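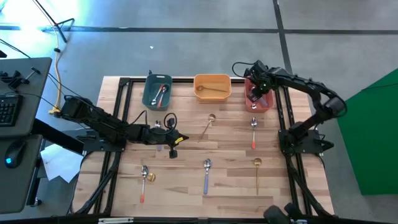 The first thing Maribel Ayala tells a new hire at Dundlow is to stop being polite to the spoon. People creep up on it. They hover, reconsider, back off, come in from the other side, and the recorder takes down every bit of this dithering as if it were wisdom. Train a robot on enough of it and you get a robot that approaches cutlery like a man asking for a raise.

Dundlow occupies the back half of a former carpet showroom in Lidport, and its business is showing robots how to do things. A person takes hold of a pair of hand controls, the arms at the table copy the person, and every twitch gets saved. Do that 135 times with the spoons in different places and you have what Ayala calls a decent start and what I would call a Saturday I am not getting back.

The task on the day I visit is sorting spoons into bins. I have been sorting spoons, with mixed results, since 1979, so I ask for a turn.

Wayne Bloxham sets me up. He spent years running a dockside crane, and he drives the arms with his eyes half closed, which I take as showing off until I try it myself and find that I am squinting too. The controls are light and faintly squeaky. You squeeze and a gripper closes; you turn your wrist and, across the table, a much larger wrist turns with you. For a moment it is the best toy in the world.

Then you try to pick up a spoon. A spoon is a thin, slippery object that lies flat and has one fat end, and all of this escapes your attention for your entire life because you have fingertips. I do not have fingertips now. I have two hard points and no feeling in either of them. My first grab closes on air. My second pinches a handle and sends the spoon skating away across the wood. It takes me 11 tries to get one over the lip of a bin, and I drop it from a height that makes Bloxham look up.

"Keep that one?" he asks Ayala.

"God, no," she says.

Deciding what to keep is half the job. Fumbles with a good recovery are saved, as the robot will fumble too and ought to have seen somebody cope. Fumbles followed by swearing are deleted. Two arms also give beginners a chance to steer one into the other, and I don't waste it.

The recordings go to Stonuvent, a software outfit upstairs, where they are boiled down into something that can run the arms without a Bloxham attached. Verschueren, a catering supplier, is paying for the work and would like it finished by July. Ayala would like Verschueren to come and pick up a spoon.

Before I leave she lets me have one more go. I come in low, don't hesitate, squeeze early and lift. The spoon comes up at a rakish angle and stays there all the way to the bin.

"That we can use," Ayala says, and sends Bloxham back to the controls.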